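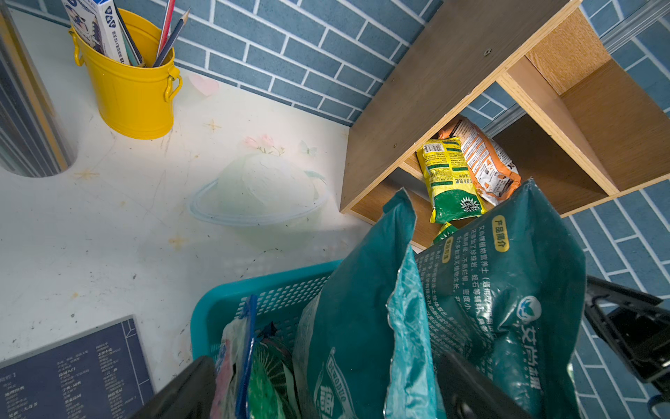 You can't start with the desk, I was told on the phone this morning, you'll sit down and sharpen pencils and it will be dark before the soil is put away. Start with the big things, came the rest of it, and leave the pencils where they are. I said yes, yes, of course, and then I hung up and went straight to the desk.

In my defense I only meant to wipe it. The white top shows everything, every smudge and speck, and over by the yellow bucket there is a little pink heart stuck down that I worked around very carefully with the corner of the rag. I love that heart. I love the planet too, with the flowers growing out of the top of it and the butterfly off to one side, faint as it is. I'm told a desk like that is for a ten-year-old. Well, I do my seed orders at it and I am a long way past ten, and the planet has never once complained. The red pencil stays in the bucket, the dark one stays in the bucket, and that was as much pencil business as I allowed myself. I had some toast standing up and thought about the summer we rented in Gronidbridge, where the whole kitchen table was seed trays from one end to the other and we ate on our laps until June.

May already, and I'm behind. The tomatoes want moving on, the geraniums are all leg, and the soil has been sitting about in its bags ever since I carried it home from Akpan on the 507 (two trips, and the driver very kind about it both times). I had a good long think about where it should live. The shed is damp. The hall is out of the question, I tripped there once already with a bag of grit and had a bruise the color of a plum. So it was going to be the basket, and the basket was going to sit on the rose cloth next to the wooden shelf, and the shelf's lower compartment was going to be kept for garden things only. No batteries, no birthday candles, no mystery keys. I have said that before about other shelves, I know.

The cloth has faded a good deal, but the roses still come up pretty toward the front, pink and white with those soft leaves, and I think they look well against the blue brick paper. I did wonder when the paper went up whether it would be too much, all that brick. It took 60 strips of tape just to keep the samples on the wall while I made up my mind, and I still changed it twice. Now I wouldn't be without it. It makes me feel as if I'm potting up in a courtyard somewhere.
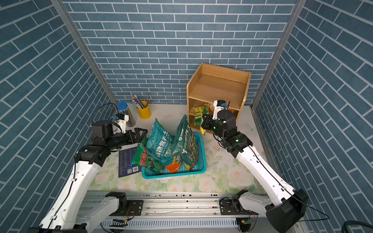
Afternoon, the soil

Tea first, then the bags. I wanted the tall one at the back, the dark green one, but it has a floppy top and no spine to speak of, so it leans, and I have decided to let it lean. The teal one is much better behaved and stands up nicely in the middle. The bright green one leaned against the front of the basket like a cat on a sofa arm. There's an orange one underneath too, with only a corner showing. I'll be sorry about that when I want it, probably at the very moment my hands are filthy.

The basket is really too shallow for all this. I bought it at the Durelo closing sale years ago to put bread in, and it has held bread perhaps twice. But I like the holes along the rim, and the color goes with the teal bag so well that anybody would think I'd planned it.
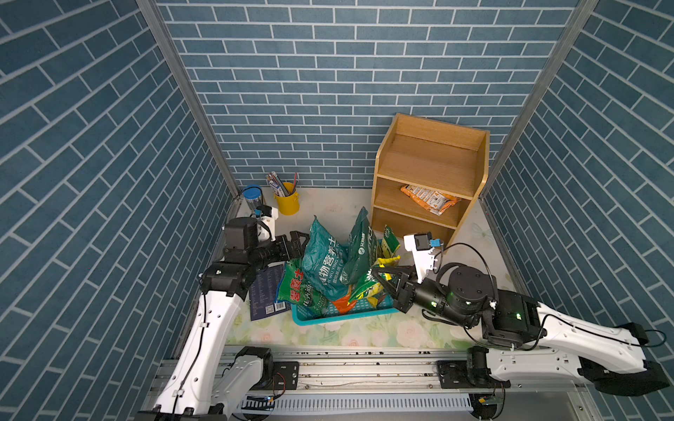
Potting soil in its basket, the navy booklet beside it.

I did mean to sit down with the gardening book after that, the old Wistness one, about 200 pages and most of them on roses, to check how deep the tomatoes should go. I remember my first year I buried them nearly to the chin and they did beautifully, and the next year I was careful and they sulked. So I think to the chin again. I got as far as page 247 of the other one, the fat one with the broken back, and then I was reading about quinces, which I don't grow and have no room for, and the light had gone from the window before I looked up.

Phoned back this evening to report. Was the soil put away? It was. Was the desk left alone? I said the kettle was boiling.

Tomorrow the geraniums, if it stays mild, and I must find the small trowel. I have an idea it's in the pocket of the green raincoat.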